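Notebook, bench 2, Friday

Block grouping by remote control, continued. Goal for the day was a clean set of joystick demonstrations for the push policy: eight printed blocks, one rod, no grasping. Operator drives the rod tip in the plane, height held fixed by the controller. Task given by voice before each run, by color or by shape.

Setup, so I do not have to reconstruct it later:

Tip height reset after the rod was remounted. Old value was taken with the previous collar and put the tip too close to the wood. It scraped on the first two passes. Raised by 3 mm and checked at all corners of the board.
Speed cap left where Vitalii set it. Workspace limits pulled in at the far edge, where the rod kept chasing blocks over the side.
Marker re-registered before the first run and again after lunch. Offset between the two was below what the camera can resolve. Good enough.
Logging through Irine, with the new episode splitter. Ledex still handles the joystick. Deadband is too wide in my opinion. Small corrections get swallowed, then the operator pushes harder and the tip jumps.

Total in the store before the session was 3,135 episodes, all operators together. That count includes the old ones from before the time stamps were fixed, which should be dropped from training but have not been.

Morning block was sort-by-color. Marjorie drove, I reset the board between runs. Reset is by hand: stir, spread out, no two blocks touching. She pushes in long strokes, contact near the middle of the face, then lifts away sideways before lining up the next one. I push in short taps and reposition a lot. Both finish the task, but the action traces do not look like the same job. If we mix them without a label the policy will average them, and the average of a long stroke and a tap is a tap in the wrong place.

Cylinders are the worst piece to drive. They roll around the rod unless contact is dead on center, and from the joystick seat the center is hard to judge. Stars are easier than expected: the rod settles into the notch between two points and the block tracks well. Hearts behave if pushed into the dip and turn away if pushed on a lobe. Cubes are fine flat on a face and spin when caught near a corner.

The state we want at the end of a color run is each color together, even if two groups end up side by side, rod clear of everything so the last frames are not full of contact. 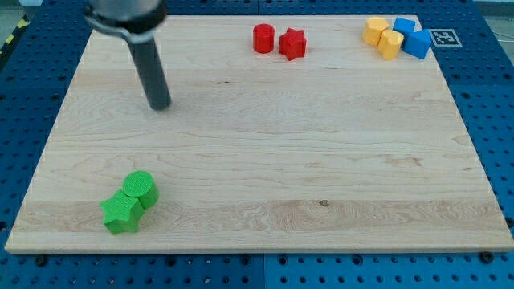 Vitalii Horobets disagrees with that end state as a success test. His note on the shared page says that touching and nearly touching should not be scored the same, that a small gap between two blocks will pass when the threshold is a center distance, and that a star and a cylinder have different widths, so one threshold cannot be right for both. He wants edge distance, computed per shape, and he wants the operator to stop calling success by eye.

Fair. Edge distance needs orientation for the stars and hearts, and our orientation estimate for the stars is poor. For now: keep the operator call, store the center distances next to it, and rescore later.

Afternoon, sort-by-shape. Slower. Operators hesitate at the start while they work out which block goes where, and the rod sits still for a few seconds. Those idle frames should be trimmed at the head of the episode. Idle frames in the middle stay in, as they are mostly a real change of plan. The splitter trims both right now. Filed with Onyshchenko.

Tried a hand-guided run as well, arm in free mode, holding it above the collar and walking the rod through the pushes. Contact is much easier to feel and the cylinder stopped being a problem. Two drawbacks: my arm blocks the camera for most of the run, and the height is no longer held, so the tip wandered up over the top of a cube twice. Could be done as kinesthetic teaching with replay, recording only the replay. Replay of a pushing task drifts, though. By the fourth push the blocks are no longer where the recording expects them.

Open items
– Cut the Ledex deadband, repeat 4 runs per operator, compare traces.
– Operator label in the episode header. Needed before the next training run.
– Time limit per episode: 90 seconds proposed. Marjorie thinks it is tight for sort-by-shape.
– Second set of blocks from Justdale in the same sizes. Ask for a smoother finish on the sides – the print ridges catch on the rod.
– Height check to be repeated Monday morning before anyone drives.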